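Search jobs
Keyword or location
Go

Showroom and Assembly Associate – Home Theater Seating
Tikkanen Home Seating, Sterneck store
Full time, 2 openings

Tikkanen sells and installs home theater seating, recliners and media room furniture. We are hiring two people for the Sterneck store, one to start in October and one in November. Both jobs split the week between the showroom floor and the assembly area in back.

What you will do

On the floor, you will help customers choose seats and work out a layout. Most of them come in with a room size and a rough idea of how many people they want to seat. You will measure, check door widths and explain the difference between a straight row, a curved row and a sectional. You will also quote fabric and leather options and enter orders.

In back, you will unpack and assemble floor models, test recline motors, fit cup holders and armrest trays, and get chairs ready for delivery. The Solik recliners arrive in two pieces and go together quickly. The Clandus sectionals take longer – plan on most of a morning for your first one.

What we need from you

- High school diploma or equivalent
- One year in retail, furniture, moving or warehouse work
- Able to lift 90 pounds with a partner
- Comfortable with hand tools and a cordless driver
- Available until 8 p.m. two evenings a week
- A driver's license is helpful but not required

You do not need to know anything about projectors or sound systems. Customers who ask about those are referred to an installer.

Pay and benefits

Pay is $815 a week to start, reviewed after 90 days. Commission is paid on top for orders you write yourself. You get 14 paid days off in your first year, health coverage after the review, and a staff discount on anything in the showroom except clearance items.

Training

The first two weeks are paid training at the store. You will shadow a salesperson in the showroom, then spend the second week on assembly, packing and returns. Ákos Sárközi runs the assembly area and will be your supervisor for that part.
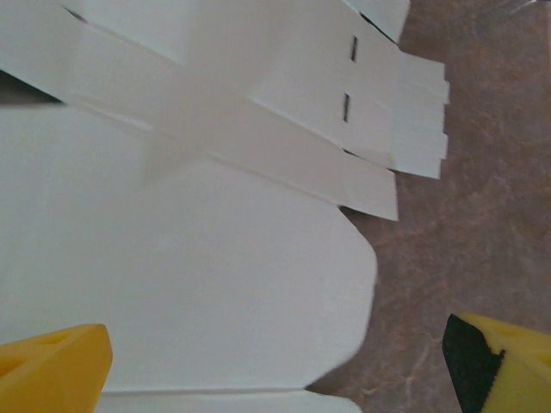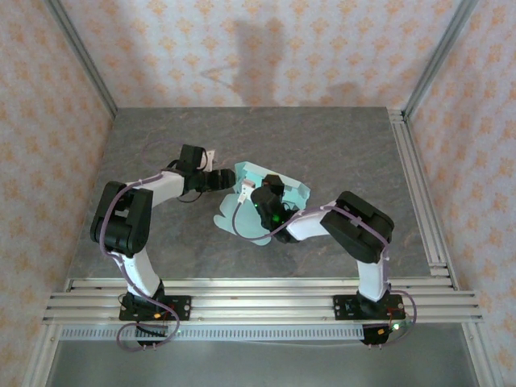

How to apply

Send a resume and a short note saying which evenings you can work. A cover letter is not needed. You can also leave a resume at the front desk and ask for Ákos. Interviews are held at the store and take 30 minutes, including a walk through both work areas.

3 shares | 0 comments

Contact us | Copyright Tikkanen Home Seating | Back to top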